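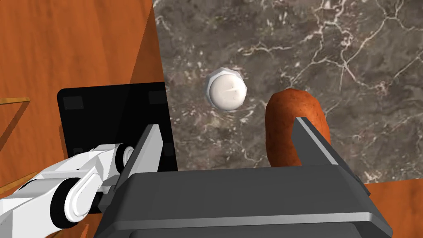 Gray veined marble set against wood.

Etwood Building Newsletter
Home | Issues | Materials | Notices | Contact

13/03/2025
By the Materials Desk

Sealing stone worktops: revised schedule

The sealing interval for natural stone worktops at Lendia and Berge has been changed. Marble is now on a shorter cycle than granite. Both were previously treated once a year under the same work order.

Marble is mostly calcite and reacts with weak acids, including vinegar and citrus juice. A penetrating sealer slows absorption into the pores but does not prevent etching. A dull spot on a sealed surface is usually etching and should be reported for repolishing. Applying more sealer will not remove it.

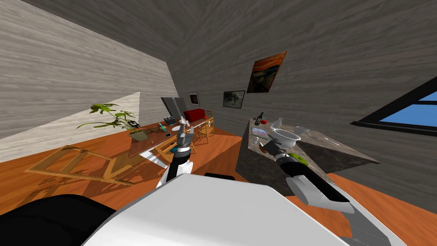

Where stone meets wood, mask the wood before application. Solvent-based sealer can soften some floor and counter finishes. Check the joint for open gaps and refill with neutral-cure silicone only, as acetic-cure products can mark marble.

Work order 631 covers Lendia. Work order 173 covers Berge and includes the joint inspection. Apply 2 coats and wipe off the excess before it dries. Vudcombe stays on the old schedule until June.

Recent items
Grout color matching at Vudcombe
Hardwood floor humidity limits
Replacing worn cabinet hinges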